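Setting up the pop-up goals and the match clock

I'm writing this part for whoever has the kit on a match night, which for most of the season has been me, and from January on will be whoever I can talk into it. If you've already read the section on booking the pitch, you know where the key is and which gate sticks. You can go straight to step 1. If you haven't, go read it first, because none of what follows is much fun when you're stuck on the wrong side of a fence.

We play on the small pitch at Kekana, seven a side, with two Roline folding goals and a Loltoren match clock. I didn't choose the goals. I did choose the clock, so complaints about the clock come to me — I'll listen to maybe half of them.

What you should have before you start

Two goal bags, both long, both with the poles, the net and the clips inside. One clock in its case. The peg pouch, which lives in whichever goal bag was packed last and causes an argument every single time. One rubber mallet. The pump and the needle adapter. Bibs in both colors, and please smell them before you accept them from the last person.

The goals

1. Lay both goal bags down on the goal lines before you open anything. Carrying loose poles across a pitch where people are already warming up is how Shona Cartwright got a ball in the ear and I got a lecture.

2. Take the poles out and sort them on the grass. The long ones with the blue collar are the crossbar. The long ones with no collar are the uprights. The short bent pieces are the corners, and there's a left and a right, marked on the inside of the elbow. The marks have worn down a lot, so tilt them to the light.

3. Build the crossbar first, flat on the ground. Push each joint until the button clicks up through the hole. If you don't hear it, put your thumb on it. A joint that's almost in will hold right up until somebody scores a screamer against it (we should be so lucky).

4. Add the corners to the ends of the crossbar, then the uprights to the corners. Keep the whole thing lying on its face with the mouth of the goal down on the grass.

5. Fit the back bars and the ground bar. The ground bar is the heavy one. It goes at the back, and it's what stops the goal from tipping forward.

6. Get a second person and stand the goal up together, one on each upright. Walk it back onto the line if it has crept forward.

CAUTION: Never stand a goal up on your own, and never leave one standing without pegs, even for the two minutes it takes to go find the pegs. Lay it back down on its face instead. And nobody hangs off the crossbar. I don't care how old they are or how good the save was.

7. Hang the net starting from the middle of the crossbar and working out to the corners. If you start at one corner you'll get to the other with a big saggy armful left over, and you'll have to do it all again while everyone watches.

8. Peg the ground bar with the long pegs, angled away from the goal. There are loops for them. Two in each back corner, then the ones along the bar. Knock them all the way down so there's no head sticking up for a keeper to land on.

9. Clip the bottom of the net to the ground bar last, and pull it just tight enough that a ball can't roll underneath. Too tight and the shots bounce straight back out, and then you get the great debate about whether it went in. We had one of those against Lovum in the fall and I'm still not over it. It was in. Their keeper picked the ball up, kicked it long, they scored at the other end, and the ref gave that one. So please, some slack in the net.

Note: on frozen ground the long pegs won't go. Use the sandbags from the shed, one on each back corner and one in the middle of the bar. If you can't get the sandbags, we don't use the goals that night. We put cones down and play like we're nine years old again, which a couple of people like better anyway.

The match clock

The clock is easy once you know it and maddening until you do. The booklet that came with it covers five models and ours is not quite any of them, so follow what I've put here.

1. Set it on the folding table at the halfway line, facing the pitch. Open the table legs fully first.

2. Hold the big button until the display lights up. It'll show whatever time was left on it from the last match. Don't try to fix that yet.

3. Press MODE until the little flag in the corner blinks. You're now in setup.

4. Use the plus and minus keys to set the length of the half. We play 25 minutes each way. Hold the key down to move quickly, tap it to move one minute at a time.

5. Press MODE again to set the break. Five minutes. People will tell you we agreed on ten. We didn't.

6. Press and hold MODE until it beeps. If you only press it, without holding, it drops everything you just entered and goes back to the old settings without a word. I've done this more times than I'd like to admit, including once in a cup game.

7. Reset the score to zero with both arrow keys together.

8. Start the clock on the ref's whistle and not on the first touch. 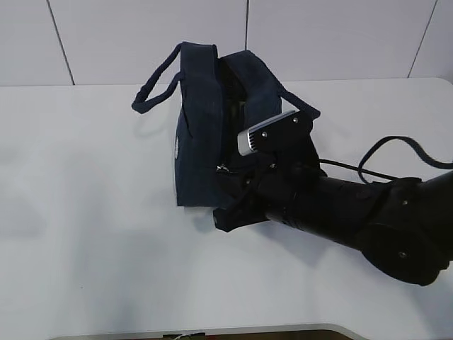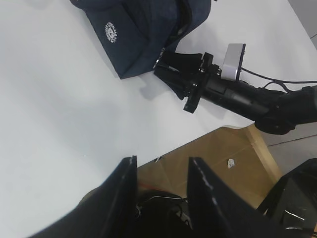
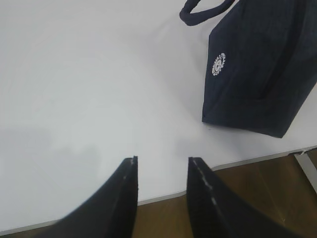

How long does the clock run on one charge?
It gets through two full matches with the horn on, so charge it after every match night and you'll never have to think about it.

The charger is the gray one with my initials on the plug. There's a black one in the drawer that fits the socket and does nothing whatsoever. I keep meaning to throw it out.

Using the clock during the match

For an injury or a lost ball, press the big button once to pause and once again to carry on. The display blinks while it's paused. Look for the blink, because the numbers stay up either way and it's easy to think it's running when it isn't.

To add a goal, tap the arrow on the side of the team that scored. The home arrow is on the left as you sit behind the clock, which puts it on the right for everyone out on the pitch. Yes, somebody will shout at you that the score's backwards. Sipho Jacobs shouts it every week and he's been playing with us longer than the clock has.

To take a goal off, hold the same arrow until the number drops. It takes a while and it feels as if nothing's happening. Keep holding.

The horn sounds by itself at the end of each half. It is very, very loud. Don't lean over the clock in the last ten seconds. After 9 p.m. we switch it off out of kindness to the neighbors: press HORN once, check that the little speaker sign has gone, and tell the ref so they keep an eye on their own watch.

CAUTION: The clock will take a bit of drizzle but not real rain. If it starts coming down properly, put the clear cover on, with the open side down. If it's coming down sideways, put the clock back in its case and let the ref keep time the old way.

If something isn't right

The goal leans to one side. One of the uprights is probably missing its bottom section, or one joint has popped. Lay the goal down before you look. Don't try to push a pole back in while it's standing.

The button in a joint is stuck down. Work the pole around a quarter turn and back again. If it's still stuck, a bit of water gets the grit out. No oil, please, we tried that and it made a kind of paste.

The crossbar bows in the middle. A little bow is normal. If you can see it clearly from the halfway line, check that you haven't swapped a collar pole with a plain one. They fit each other perfectly well, which is a rotten bit of design.

The clock shows two dashes. It's still in setup. Hold MODE until it beeps.

The clock goes dim after halftime. The battery's low. Turn the horn off and the brightness down (SUN key, twice) and you'll get through the second half.

The away score won't change. Press harder, and a little toward the top of the key. It's had a hard life.

Packing up

1. Clock off and into its case first, before the goals come down and before anyone starts kicking balls at the empty net. Wipe it with the cloth if it's damp.

2. Pull every peg and count them back into the pouch. There should be sixteen. A peg left in the turf will find somebody's knee, and then the people who run the pitch will find me.

3. Unclip the nets from the bottom up. Don't roll them. Hold the middle of the top edge, let it hang, then feed it into the bag a handful at a time.

4. Lower each goal forward onto its face with two people, then take it apart in the opposite order: ground bar, back bars, uprights, corners, crossbar.

5. Knock the mud off the poles before they go in. I had to hose out one of the bags at home last winter and I am not doing that again.

6. Net on top of the poles, peg pouch on top of the net, zip it up. Both bags go flat on the bottom shelf in the shed with the handles facing out.

I updated all of this on 07/05/2024, after we got the new clips for the nets. If your printout still talks about tying the net on with string, bin it and ask me for a fresh one. The next section is on marking the lines, and for that you'll want old shoes.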